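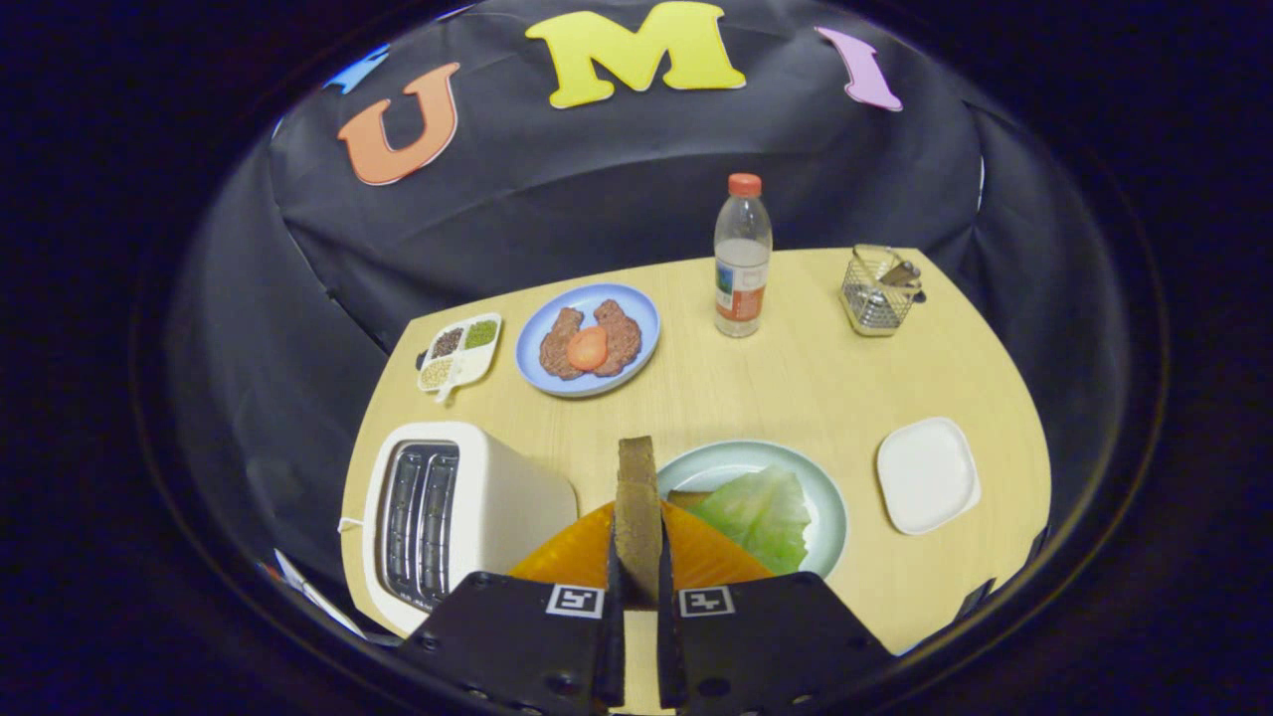
**Deposit withheld after a two-day hall rental – what are we entitled to ask for?**

Posted by Viorica Ristić, October 23, 2024

I am the secretary of a small choral association. In February we rented the main room at the Halla community building for two days, for a rehearsal weekend with a shared lunch. The rental agreement required a deposit of $100, payable to the managing company, Zupan Property Services, and refundable "upon satisfactory inspection."

The deposit has not been returned. Following three written requests, we received a short letter stating that the full amount had been kept for "additional cleaning and surface wear." No invoice was enclosed. Two of our members swept the floor, wiped down the tables and took the trash to the outside bins before the keys were handed back. We did not take pictures at the time, and I accept that this was an oversight on our part.

I would be grateful for advice on the following points:

- Is the company obliged to provide an itemized statement?
- Does "surface wear" normally count as damage under an agreement of this kind?
- Is the matter worth pursuing, given the amount and the time that has passed?

The agreement runs to seven pages. The only reference to the deposit is in section 7, and it gives no deadline for its return. Our association intends to rent the same room again next year, so we would prefer to settle this without ill feeling.

---

**Rhys McAlister**

I managed room rentals for a parish building for several years and have dealt with this question from the other side of the desk. The following is general information and does not replace legal advice.

The first document to consult is the agreement itself. Many states have detailed rules on deposits for homes and apartments, and renters often assume that the same rules cover a hall rented for a weekend. In most cases they do not. A short-term rental of a hall is generally treated as an ordinary contract, and the parties are held to what they signed.

That said, a company that keeps a deposit under a contract should be able to show its reasons. I would write once more, by a method that gives you proof of delivery, and include:

1. The date of the rental, the name of the room and the name of the person who signed.
2. The wording of section 7, quoted in full.
3. A request for the inspection report and for any cleaning invoice.
4. A reasonable date by which you expect a reply.

On "surface wear," the usual understanding is that marks from ordinary use are part of what the rental fee pays for. A deep scratch or a burn is a different matter. If the company believes that a table was damaged, it should say which table and what was done to repair it.

If there is no reply, small claims court is available for sums of this size. Filing fees vary by county, and you should check whether the fee can be recovered if you succeed. You should also confirm whether the association can file in its own name – an unincorporated group sometimes has to file through one of its officers, and some courts require an attorney for incorporated groups.

For next year, ask for a joint walk-through when you collect the keys and again when you return them. Both parties should sign the same sheet.

---

**pisum_parkside**

Same company kept ours too. We got it back after calling the office and asking for the manager, took 2 calls. Letters seem to go in a pile there. Might be different now, this was before they moved.

---

**Cendby Tenants' Desk**

We agree with most of what is set out above, with one addition. Please check whether the agreement refers to separate "house rules" or a "schedule of charges." These are often posted on a wall or a website and made part of the contract by a single sentence. One schedule we reviewed allowed a fixed cleaning charge whenever food was served, whatever the condition of the room. Your shared lunch could fall under such a clause. If one exists, ask for the version that was in force in February.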